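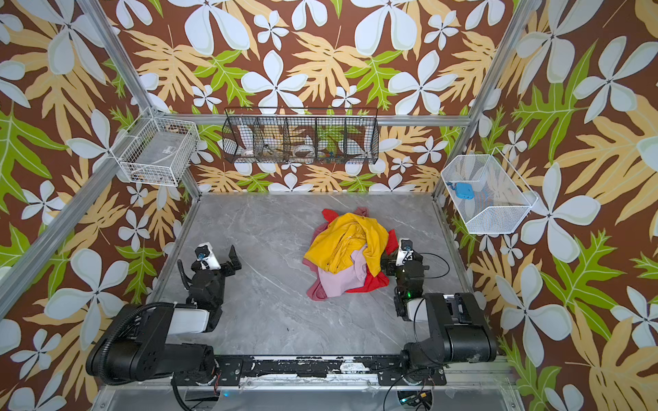
4.2 Recovery codes and where they end up

Setup same as 4.1 unless noted. 18 participants, each with a fresh Nirno vault and one Kaimal mail account, two-step login turned on for both. Everyone got a sheet of recovery codes at sign-up. No advice on storing them beyond what the products show on screen, and that text is short. Nirno says "keep these safe." Kaimal says nothing at all after the download button.

Collection closed in January. Logs were pulled from the Zoment browser extension, then cleaned by hand (K. D'Souza). In total 1,436 login events. Failed logins kept in, duplicate submits inside the same second dropped. Timeouts counted as failures, see 4.1 for why we went back and forth on this.
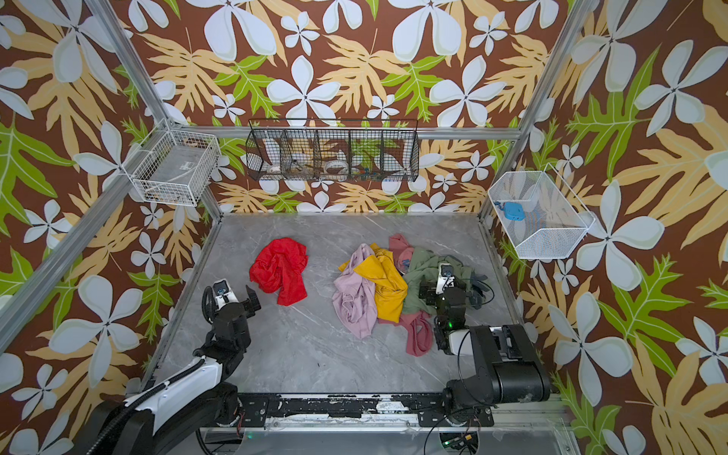

Figure 3. Wire baskets and floral wallpaper inside the enclosure.

Main result first. 13 of the participants saved the codes in a place that needed the same login the codes were meant to rescue. Usually the mail account itself, sent as an attachment to self. A few in the vault notes. So if the phone goes, the codes go with it. Not a software bug, the products did what they were built to do, but the export screen offers "Email to me" as the first button and people press the first button.

The remaining participants wrote the codes down or printed them. Slower at the time of setup, faster at recovery. We do not have enough people in this group to say more then that.

Recovery task was run without warning. Phone locked, participant asked to get back into mail, then into the vault. Order mattered. Going for the vault first meant a mail check in the middle, and the mail check meant a code from the locked phone. Seven participants hit this loop and stopped there. Two asked if they could call support. We allowed it but did not time it.

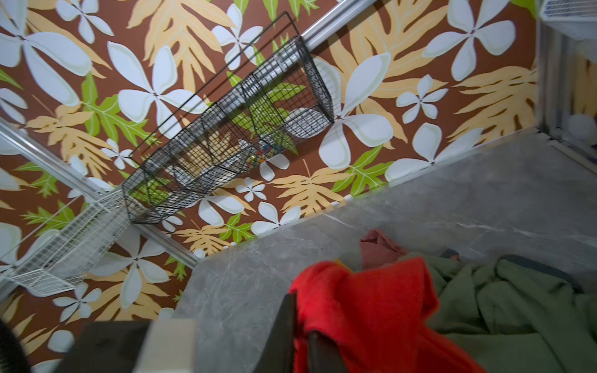 Figure 4. Black wire-mesh basket with dividers, mounted against the wallpaper.

Changes tried after the first round: (a) "Email to me" moved to the bottom of the export screen, (b) a one-line warning when the saving address matches the login address. Both on a Remmont test build, same participants, so some learning effect is certain and we can't separate it out. The warning got read. Whether moving the button did anything by itself, unclear, since both went live together. Should have been split.

Limits. Small group, all recruited through one office, all using a password manager for the first time. Session length varied. The extension did not see logins made in mobile apps, so the event count is low for anyone who mostly uses a phone. Shared family accounts were excluded and they are probabaly where the worst lockouts happen. Hardware keys not covered, see Section 5.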